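My aunt Ewurabena Gyamfi ran the laundry on Cantero Street for years, and when she finally let me near the folding I was so proud I told the whole 411 bus. She had rules! Sleeves first, no talking during sleeves. 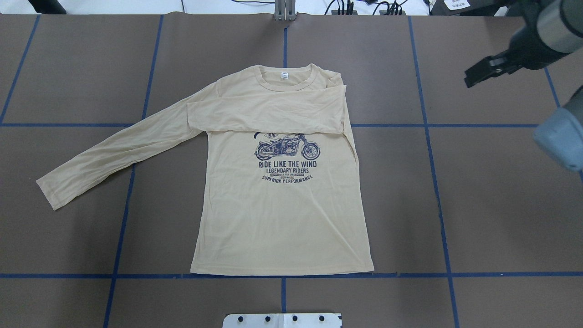
Uncle never rode anything faster than the Ullatbridge ferry, and he got seasick on that. But he loved his shirts, and in May, after he moved out to Trodinley, she sent me a bag of them to fold and mail. I got one sleeve across the beige one and stopped at RIDE LIKE THE WIND. Then I laughed so hard I had to sit down — and I called her, sleeves or no sleeves, and she picked up on the first ring.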